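Home and Service Robots > Good practice > Sim rules for soft furniture pickups

Sim rules for soft furniture pickups: what counts as a pass?

medis_bench
Posted in June

We are rewriting our test rules for small object pickup on upholstered furniture. The old version was one page and everybody read it differently. I would like comments before we lock it.

Draft as it stands:

1. Every scene runs in simulation before the same task is tried on a real sofa.
2. An episode passes if the object is lifted clear of the cushion and held for 3 seconds.
3. Contact between the arm and the furniture is allowed on seat cushions only. Any contact with a back cushion or an armrest is a fail.
4. 300 episodes per scene, with the object start position changed each time.
5. The base stays outside the keep-out line in front of the sofa.

The scene I am using to check the wording is a three-seat sofa with a green frame and pale cushions, a bolster on the right seat and a small gold disc on the middle one. The arm comes in from the front.

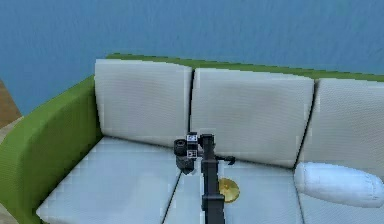 Rule 3 is the one I am least sure of. With a flat object the finger has to get very low, and on a real cushion that means pressing into it. In the simulator the cushion is close to rigid, so we log contact but we don't get any useful depth out of it. I can either write a force limit or a depth limit. Which do other people use?

Also open to better wording on rule 2.

Cormac Mac Giolla
Reply

Force limit. You can't measure depth on a real cushion without putting something else in the room to look at it, and then you have two systems to calibrate. Ours is 9 newtons at the fingertip, downward, on any upholstery. Above that the controller backs off and the episode is scored as a fail even if the object comes up afterward.

I would also split rule 3 in two. Touching a back cushion with a finger at low speed is a different thing from hitting it with the wrist. If you score them the same you lose the information.

sheehan_lab_2
Reply

I disagree with splitting it. We had a split rule at Sheehan for a long time, and people spent more time arguing over which category a contact went in than fixing the contacts. A robot picking something up off a seat cushion has no business touching the back. One category, one fail. If you want the detail, put it in the log and keep it out of the score.

Agree on force over depth.

tallow
Reply

Question on rule 5. Where is the keep-out line measured from, the front of the seat cushions or the front of the armrest? On a lot of sofas the armrest sticks out farther. We got different results from two sites until somebody noticed one was measuring from each.

medis_bench
Reply

Good catch. It says "sofa front" and nothing else. I will change it to the frontmost point of the furniture at floor level.

Cormac Mac Giolla
Reply

Floor level won't work for sofas on legs. Use the frontmost point at any height, projected down.

medis_bench
Reply

OK, taking that.

pkettner
Reply

I'm going to argue with rule 1. "Runs in simulation before" doesn't say what happens if it does badly in simulation. Right now I could run 300 episodes, fail every one, and be within the rules when I go to hardware. There has to be a number.

The other thing is that a rigid cushion makes a flat disc easier in some ways and harder in others. You can't get a finger under the edge by pressing down next to it, and that is how most of our real pickups of coins and jar lids go. So a low sim score may say very little about the real one. I would use sim for the collision rules and the keep-out line and leave rule 2 to the hardware runs.

sheehan_lab_2
Reply

Then you are sending an untested grasp to a real sofa. I would rather have a bad grasp test than none.

pkettner
Reply

It's tested for collisions. That's the part that breaks things. Missing a disc doesn't hurt anybody.

homia_ops
Reply

We do something in between at Homia. Sim gate is on collisions only: zero armrest or back contacts over the full set. Grasp success is recorded with no threshold. Then the first 9 hardware runs are done at reduced speed with a person on the stop button, and the grasp threshold applies after that.

It took nearly a year for all the sites to do it the same way, Bremville last, mostly over who was allowed to hold the stop button. Put that in your rules too. Ours says the operator can't be the same person who is running the laptop.

tallow
Reply

+1 to the stop button rule. We only have two people on some shifts, so it's annoying to schedule, but I would keep it.

Does the bolster count as furniture or as an object? I can see an arm brushing it on the way out and the draft doesn't cover it.

medis_bench
Reply

I had it as furniture. By the current wording it is neither a seat cushion nor a back cushion, so touching it is undefined. I'll add "loose items" as its own line: contact allowed under the force limit, fail if the item leaves the seat.

Cormac Mac Giolla
Reply

Fail if it moves more than a set distance. Leaving the seat is too generous. A pillow can end up on top of the target and still be on the seat.

medis_bench
Reply

Fair. I will pick a distance and post it with the next draft. Changes so far: force limit in rule 3, still one category for the score with the detail logged, new keep-out wording, collision gate for sim, operator rule, loose items. Rule 2 stays open. If anyone has a hold time other than 3 seconds that they can defend, post it with the object weight.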